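5.2 Lane assignment failures

The vendor summary for the Jelby lane module reports no lateral faults on the Gravby route. We doubt that summary. It counts a fault only when the safety driver takes the wheel, and a driver who corrects early, with light pressure, leaves no entry. Going back through the raw steering logs, we found 10 events in 2326 road segments where the planner had moved its target path toward a lane it had no reason to enter. Only 6 of these appear in the vendor's list, under the heading "comfort."

Venckus blames worn paint. We see little support for this. The events cluster at junctions where an extra lane opens, and most of the paint there is easy to read. Retraining on the Zollimari set in April did not remove them, and the claim that it did rests on a single drive.

Our own reading is that the module picks the wrong boundary when one line becomes two. It keeps no memory of which lane it was in, so each split is a fresh guess. At the junction in Figure 4 the solid line left of the turn lane divides into a narrow V, while white dashes mark the turn lane off from the through lane. A planner that trusts solid paint over dashes could treat the two lanes as one and drift toward the left-pointing arrows. We have not proved this, and the logs do not store the rejected candidates that would settle it.

Figure 4. Approach to a junction with a left-turn lane.

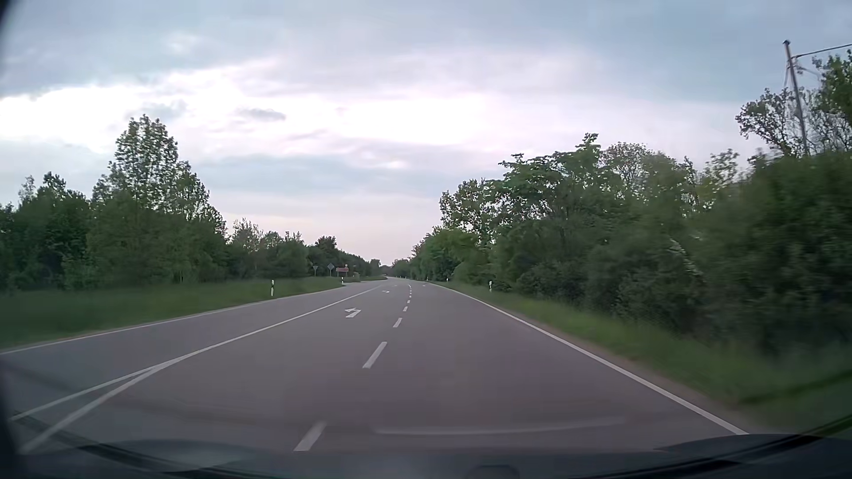
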